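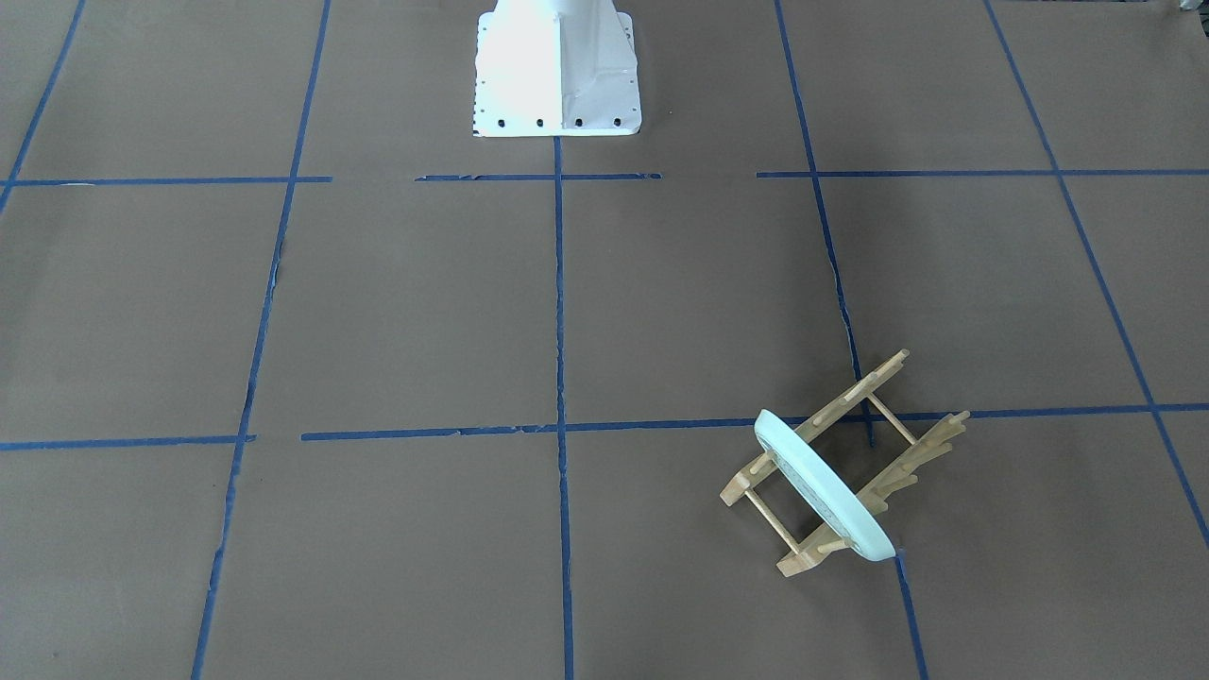

文/本刊特约撰稿
栏目:人物与荧屏

Dennis Bellamy把见面时间定在上午十点,地点是Brillon剧院后面的咖啡馆。他到得比我早,坐在靠暖气的位置,面前放着剧本,剧本上压着一副老花镜。店员认出了他,用剧里的名字叫他“医生”,他应了一声,接着问有没有不加糖的红茶。

他在连续剧《Grotton》里演了424集的镇医。剧里的镇子也叫Grotton,一个靠河的小地方,有诊所、渡口和一家总在转手的旅馆。他的角色从第一集就在,给主角接过骨,给反派开过安眠药,当过一届镇议员,结过两次婚。后来剧组给他写了一场告别戏,医生提着箱子上渡船,镜头从岸上拍过去,船开走,片尾曲响起来。那以后他有四年没有出现在任何一部电视剧里。

今年八月,流媒体平台Orkemix把《Grotton》全部旧集重新上线,他的名字又开始出现在娱乐版上。平台做了一张新海报,把他放在正中间,而他当年的片酬在主要演员里排在靠后的位置。“我是从外甥女那里知道的,”他说,“她发给我一张海报,问我是不是又要开拍了。我说不知道,我去问问。”他问了经纪人,经纪人也不知道。

海报引出不少传闻。有娱乐账号说他已经签了续集,有的说他跟剧组早年闹翻,现在和解了,还有一篇写他得了重病,这次是最后露面。Bellamy说三篇他都看过,最后一篇写得最细,连医院走廊的颜色都写了出来。他去年做过一次白内障手术,住了一晚,此外没有别的。经纪人想发声明,他说不用,过了两个星期还是发了,因为他姐姐的邻居送来了鲜花。

声明只有一句话,说贝拉米先生身体健康,正在排练舞台剧,暂无参加任何续集的计划。问题出在“暂无”两个字上。当天晚上,“暂无”就被解读成了“即将”。

关于他当年为什么离开,也有几种说法。最流行的一种是他和制片方为合同争执,谈判拖过了冬天,编剧室只好先把医生写走。他承认谈过合同,也承认谈得不愉快,但说决定是自己做的。那时拍摄安排很紧,一个星期要拍完好几集的内容,早上五点化妆,下午换第二组摄影机,晚上回家背第二天的台词。他背台词靠录音机,自己把对手的话念一遍录下来,留出空白,再对着空白说自己的。有一天他在超市里听见身后有人问“您要袋子吗”,脱口而出的是剧里对护士说的一句话。收银员没有反应过来,他自己站在那里想了一会儿。

“我觉得该停一停了,”他说,“倒也没有多戏剧化。”

停下来的第一年他基本待在家里。接到的邀约大都是医生,有一部广告请他穿白大褂推荐床垫,他推掉了。有一档真人秀想让他和其他老演员一起在山上住三个星期,他去见了制作人,听完规则也推掉了。第二年他开始教课,在一所夜校教台词,学生里有想考戏剧学院的,也有做销售的、要在婚礼上致辞的。他教得很细,一句话让学生说很多遍,直到学生不再盯着他的脸看反应。

那段时间家里的事情他做得比以前多。拍戏的年月里他很少在家吃晚饭,停下来以后开始学做菜,从最简单的炖菜学起,洗碗也归他。他说洗碗的时候适合默词,手上有事,嘴里就不会太使劲。后来排舞台剧,最长的那段独白就是在水槽边上背下来的。
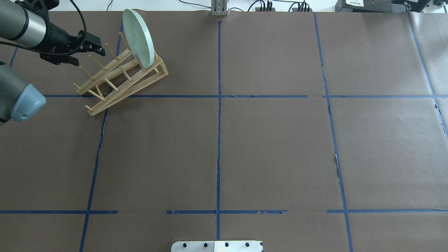 浅色木制碗架,桌上铺着牛皮纸。

把他从夜校里请出来的,是电影公司Namboodiri。公司规模不大,拍过几部成本很低的片子,没有一部进过主流院线。他们寄来的剧本讲一位退休邮差替一个搬走的人保管信件,邮差的戏很多,话却很少,前半小时只有几句台词。Bellamy读完以后给导演打电话,问是不是寄错了人。导演说没有寄错,就是想看他不说话的样子。

影片在海边一个小镇拍摄,用的多是当地人家的房子。经费有限,他没有单独的化妆车,在一户人家的厨房里换衣服。头几天他很不习惯。电视剧现场有一套固定的节奏,走位、试拍、正式拍,拍完马上进下一场。这里一场戏可以拍一个下午,导演看完回放,会走过来站在他旁边,一句话也不说,然后再拍一次。他问导演想要什么,导演说再等等。第四天他才明白,导演在等他把医生那种抬下巴的习惯放下来。

那个习惯跟了他很多年。剧里的医生听人说病情时总要微微抬起下巴,观众喜欢模仿,综艺节目也拿来开玩笑。他自己没有意识到,直到在回放里看见邮差也在抬下巴。改掉花了不少工夫,他让场记在每次开拍前指一指自己的下巴提醒他。拍到后半段,场记不用再指了。

电影去年冬天上映,排片很少,票房也很普通,但影评人写得不错。有一位影评人说,看到一半才认出那是Grotton镇的医生。Bellamy把这句话剪下来夹在了剧本里。给我看的时候,剪报边上已经卷了起来。

接下来就是舞台剧。Brillon剧院有616个座位,是一座老剧院,二楼的包厢早就改成了灯光间。剧院原定的主演临时退出,制作方在很短的时间里找人顶替,名单上有几位比他名气大的演员,档期都对不上。他答应下来的时候,离首演只有五个星期。

戏是一出家庭剧,父亲把几个成年子女叫回来,要宣布卖掉老房子,结果每个人都以为他要宣布的是另一件事。Bellamy演父亲,第二幕有一段很长的独白,站着说,手里拿着一串钥匙,中间没有人接话。首演那天他在独白中间漏了两行,自己绕了回来,台下应该没有人察觉。下场以后演大女儿的女演员在侧幕拉住他的手,小声把那两行念给他听。

票卖得比剧院预想的快。剧院方面承认,很大一部分买票的人是冲着《Grotton》来的。旧集上线以后,电话订票明显多起来,有人在电话里问医生那天演不演。剧院起初有点为难,后来在节目单里把他的电视剧经历提到了第一段。他看到以后要求放回第三段,说第一段应该写这出戏本身。节目单重印了一次,两种版本现在都有人收藏。

散场后的后门是另一番样子。观众带着旧剧照、旧杂志来签名,有人带了剧里诊所门牌的仿制品。一开始他签到很晚,后来剧院规定每晚只准备400张签名卡,演出前签好,散场时由工作人员发放。卡片签了几个晚上,他的手腕贴上了膏药。他说自己并不反感签名,只是有些人排了很久的队,走到跟前却问续集什么时候拍。

----------
本网站使用Cookie改善您的浏览体验。继续浏览即表示您同意我们的隐私政策。[接受] [管理设置]
----------

续集的事,业内的说法并不一致。Orkemix没有公开旧集的收看数据,只表示对“观众的热情感到高兴”。原班编剧里有人已经转行,有人在写别的剧。搭建Grotton镇外景的那块地早就退租,渡口的木栈桥拆了,诊所的外墙据说卖给了一家主题餐厅。要重拍,差不多等于重新造一个镇。

另一派意见认为外景不是难题,难的是人物。原剧收尾很仓促,最后一季里许多角色被匆忙安排了结局,旅馆卖了,镇议会解散,渡船停航。医生走得早,反而是少数没有被写死的人。编剧如果想找一个人把观众领回镇上,他最合适,提着箱子从船上下来就行。这种设想在影迷论坛上流传很广,有人连第一场戏的台词都替他写好了。

也有评论人不看好这类回归。近几年老剧重启很多,演员老了一轮,观众也老了一轮,第一集热闹,到第三集就散了。在这些评论人看来,Bellamy好不容易靠一部小成本电影和一出舞台剧摆脱了医生,现在回头穿上白大褂,前面的努力就算白费,以后再有像样的角色也轮不到他。文章的语气有些惋惜,好像事情已经定了。

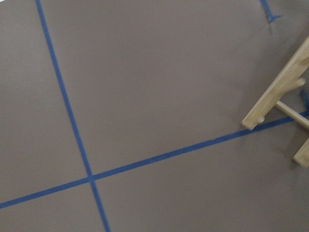
Dennis Bellamy不同意“摆脱”这个说法。他说自己从来没有想要摆脱谁,那个角色替他付了房贷,也让他学会了在一大早把戏演好,这些他到现在还在用。他还说,如果有人拿来一个好剧本,里面恰好有一位医生,他会照读不误;如果剧本不好,邮差他也不演。至于以后轮不轮得到他,他认为那是选角导演的事,自己操心也没有用。

我问他有没有重看旧集。他说看了一点,是陪外甥女看的,她出生的时候剧已经播了很久。外甥女最喜欢的一集讲镇上停电,所有人挤在诊所里过夜,医生点着煤油灯给人缝针。他记得那场戏的灯总是灭,道具组换了好几次灯芯,对面演伤员的演员等得睡着了,醒来接的第一句台词居然是对的,那一条就留在了成片里。他讲的时候用手比画灯的高度,抬了一下下巴,然后自己停住,把下巴收了回去。

剧里和他演过夫妻的那位女演员,后来搬到了南方,开了一家卖旧书的店。外界一直传两人在戏外也谈过恋爱,他说没有,倒是一起去学过一阵子交际舞,因为剧里有一场舞会,两个人都不会跳。舞会那场戏最后剪得只剩几秒钟,课却上了一个冬天。她上个月来看过演出,坐在楼下靠边的位置,散场后他们去吃了顿饭,聊的多半是膝盖。

关于钱,他谈得比我预想的坦白。早年的合同没有写流媒体的分成,旧集再怎么播,他拿到的钱都很有限。几位老同事正在请律师重新谈,他也签了名,但没有抱太大期望。有报道说他因此拒绝替平台做宣传,他说平台请他录一段问候视频,他录了,在自己家客厅里录的,没有收费,后来不知道为什么没有用。

夜校的课他没有放掉,演出期间改到下午。学生里有人买票来看戏,下一堂课就拿他的毛病来问他,问独白里为什么有一句把重音放在了动词上。他回去想了想,第二天晚上换了一种说法,觉得确实顺一些。他在课上告诉了那位学生,学生说没去看第二天的演出,没有办法判断。

舞台剧还要演一段时间,之后有可能去别的城市,目前还在谈剧院的档期。Namboodiri也给他寄了新剧本,这一次人物的话多了不少,他读了一半,还没有回复。他不肯说演什么,只说有一场戏要骑自行车上坡,他得先去问问医生。

说到这里店员过来添水,又叫了他一声“医生”,问这几天嗓子是不是不太好。他说有一点,昨晚空调太干。店员给他拿来一小碟蜂蜜。他看了看表,离下午的课还有一段时间,戴上老花镜,翻到第二幕,把漏过的那两行指给我看。两行旁边都用铅笔画了线,其中一行画了两遍。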